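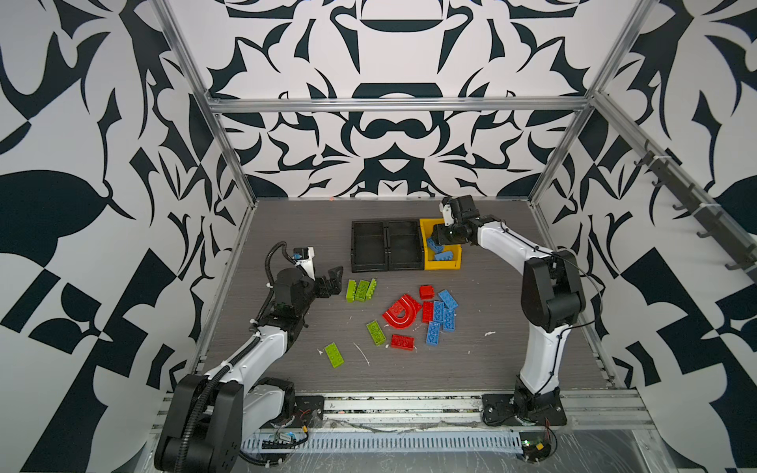 3 Dec 2023
by Halima Effiong

Print this post | E-mail this post

So I have wallpapered a hallway. Me, by myself, mostly, over the course of what was supposed to be one long weekend and ended up eating most of the fall. If you've been reading since March you'll remember that I painted that same hallway a color called Flasgate, which looked like warm oatmeal on the card and like old dishwater on the wall, and I swore I'd leave it alone after that. I lasted a few months. Then I stayed one night in a little inn where the downstairs bathroom was papered floor to ceiling in a huge black-and-white leaf print, and I sat in there so long that my sister knocked on the door to ask if I was all right.

I was more than all right! I was in love. I grew up in a house where wallpaper meant small brown flowers and a border of geese, and it hadn't crossed my mind that you could put something that loud in a space that small and come out feeling cheerful.

I ordered far too many samples. The kitchen table disappeared under them. The one I kept going back to was from Bisgaard, big curly leaves in black on a creamy white, with a mirrored layout so that every strip folds out from a center line like one of those inkblot cards. My friend Thư Sầm, who has hung a lot more paper than I have, took one look and said, "You know that's going to show every single mistake, right?" I did not know that. I ordered it anyway.

Let me talk about pattern repeat for a minute, because it cost me real money. The repeat is how far you go down the roll before the design starts over, and on a small print it hardly matters. On a big one you have to slide each new strip up or down until the leaves meet, and whatever hangs over at the top gets cut off and goes in the trash. I had measured the walls carefully, divided by the length of a roll, felt very smart, and bought exactly that many. I ran out with 3 strips to go. By then the shop had moved on to a new print run, and the new black was a hair bluer than my black. You can't see it in daylight. In the evening with the lamp on I can see it from the couch.

The other thing about a mirrored design is that you have to decide where the middle goes. With most papers you start in a corner and work your way around. With this kind, if you start in a corner, the center line lands wherever it wants, and in my case it wanted to land four inches to the left of the bedroom door. I hung two strips like that, stood back, hated it, and peeled them off while the paste was still soft. Then I found the true middle of the end wall, drew a plumb line in pencil and worked outward in both directions. Much better. The corners came out a little strange, with half a leaf running into a completely different half a leaf, but it's a hallway and people walk through it pretty fast.

My house is old and none of the walls are straight. The ceiling drops almost an inch from one end to the other, and with a bold print you see that right away, all those scrolls marching downhill. Thư's advice was to split the difference, so the pattern is slightly off at both ends and looks okay in the middle. She also made me switch brushes. I'd been using a cheap one that shed bristles into the paste, and she brought over her Drukeo smoother, a wide plastic thing with a felt edge, and I didn't give it back for weeks. (Thư, it's on your porch, behind the planter.)

As for the paste, I used the Ganotetti ready-mixed in the tub. It's fine. It's slippery for longer than you'd think, good if you're matching leaves and less good if you've got a cat who likes to lean on things. I went through a lot of sponges. Wipe the seams as you go, with clean water, and change the water more often than you feel like changing it. I have a shiny patch by the light switch from the evening I didn't.

Did I mention I did the inside of the coat closet too? There was a bit left over from the second order, nowhere near enough for another room, and the closet was sitting there being beige. It's my favorite part now. You open the door to grab an umbrella and there's this wild black-and-white jungle behind the raincoats. It doesn't match up at the back and I don't care one bit.

A few of you asked in the comments last time if a big pattern makes a narrow space feel smaller. I don't think so, at least not in mine. The oatmeal paint made it feel like a corridor in a dentist's office - this feels like somewhere. My sister disagrees and says it's like walking through a zebra, but she has a gray living room with gray pillows, so we were never going to see eye to eye.

Next up is the landing, where I'm thinking of a plain green, maybe with white trim. I've got two testers on the wall already and I've gone off one of them. If you know a good way to get old paste off a banister, please tell me, I've tried vinegar.

Contact Halima | All text copyright Halima Effiong | Back to top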